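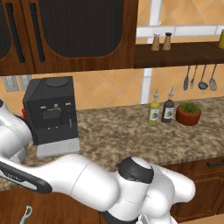

**Issue 40 | Page 6**

# How do you teach a robot to make coffee?

Think about how you learned to tie your shoelaces. Did somebody hand you a long list of rules? "Move left thumb two centimetres north. Pinch. Rotate wrist." Probably not! Somebody sat next to you, maybe put their hands over yours, and you did it together. Then you did it badly on your own for a week, and then one day you could do it.

Robots can learn in a rather similar way, and it's one of the most exciting bits of robotics going on right now. It's called **learning from demonstration**, and all that long name means is "show me and I'll have a go".

## The old way: rules, rules, rules

For many years, robot arms mostly worked in factories. A car door comes along, the arm welds it in four places, the next car door comes along. Every door is the same shape and stops in the same place, so an engineer can write down every movement once and the robot repeats it all day.

Now try that in a kitchen. Your mug might be by the sink today and behind the cereal tomorrow. Somebody has moved the pepper. There's a plant in the way! If you tried to write a rule for every place a mug could possibly be, you'd still be writing when you were a grandparent.

So people who build robots for homes often start with showing instead.

## Way one: hold its hand

The first way is the one most like your shoelaces. You take hold of the robot's arm and push it gently through the job. The arm's joints have motors in them, and for this kind of lesson the motors are set so they only hold up the arm's own weight. A heavy arm then feels surprisingly light, a bit like pushing a shopping trolley on a smooth floor.

While you push, the robot is paying attention to itself. Each joint has a sensor that measures how far it has turned - think of your elbow being able to say "I'm half bent" out loud. The robot writes all those numbers down, many times every second. When you've finished, it has a recording of the whole movement, and it can play it back.

This has a posh name too. It's **kinaesthetic teaching** (say it kin-ess-THET-ick), and you are allowed to show off by using it at dinner.

## Way two: remote control

The second way is called **teleoperation**. "Tele" means "far away", like in television and telephone. You don't touch the robot at all. You hold a controller, and when your hand moves, the robot's hand moves.

There are lots of kinds of controller. Some look like the ones for a games console. Some are little model arms that you bend with your fingers, and the big arm copies every bend. With others you wear a headset and wave a handle in the air.

It's much harder than it sounds! Your own hand can feel when a cup is slipping. Through a controller you often can't feel anything, so you have to watch very carefully. Beginners bump into things, let go too early and squeeze at empty air. Then they get better, just as you do at a new game.

## A kitchen inside a computer

You don't even need a real robot. You can build one inside a computer, along with a whole pretend kitchen for it to practise in, and that's called a **simulation**. A simulated kitchen can have a worktop, cupboards, tiles on the wall and a big black coffee machine, and none of it can be broken. Knock over the oil? Press a button and start again!
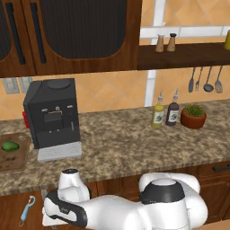

A team working on a project named Stunivia has been collecting lessons like these. They've given their pretend kitchen a name as well, and it's called Rovness. Each lesson is one job, done once from start to finish by a person steering the arm. By May they had 600 of them, and by the time this page was being put together they had reached 1388.

Why so many? Because one lesson only teaches the robot one way of doing a thing. Say you showed it how to pick up a mug a single time. It might decide that mugs are always found exactly there! If you show it again with the mug further back, and again with the mug turned round, it begins to work out what matters (the mug) and what doesn't (the colour of the tiles).

The part of the robot that does this working out is a computer program. It looks at what the robot's cameras saw and how the person moved the arm, and it hunts for patterns that link the two. After enough practice it can make a good guess at what to do next, even when things aren't quite where they were before.

## Does it get things wrong?

Oh yes, all the time. A robot that learns by copying will copy your mistakes as well. If the person teaching always wobbles before grabbing a handle, the robot may learn that wobbling is part of the job! So the lessons get checked, and the messy ones are often thrown away or done again.

It can also get stuck when something happens that wasn't in any lesson. You'd know what to do if a spoon fell on the floor while you were making a drink. A robot that has never seen a fallen spoon hasn't got a clue.

## Try it yourself: the robot game

You need two people, a scarf, a plastic cup and a table with nothing breakable on it.

1. Choose who is the robot and who is the teacher. The robot sits down and wears the scarf as a blindfold.
2. Put the cup somewhere on the table.
3. **Round one: rules.** The teacher may only use words. "Left a bit. Down. Close your hand." Time how long it takes to pick up the cup.
4. **Round two: showing.** Put the cup back in the same place. The teacher gently guides the robot's hand to the cup and back again, without talking. Now the robot tries alone.
5. **Round three: trouble!** Move the cup a little way without saying where. Can the robot still find it?

Swap over and play again. Which round was quickest? What went wrong in round three, and how many more lessons do you think your robot would need?

## Words to keep

**Demonstration** - showing how something is done.

**Gripper** - the robot's hand. Many have just two fingers.

**Joint** - a place where the arm bends or turns, like your elbow.

**Simulation** - a pretend world inside a computer.

**Teleoperation** - steering a robot from a distance.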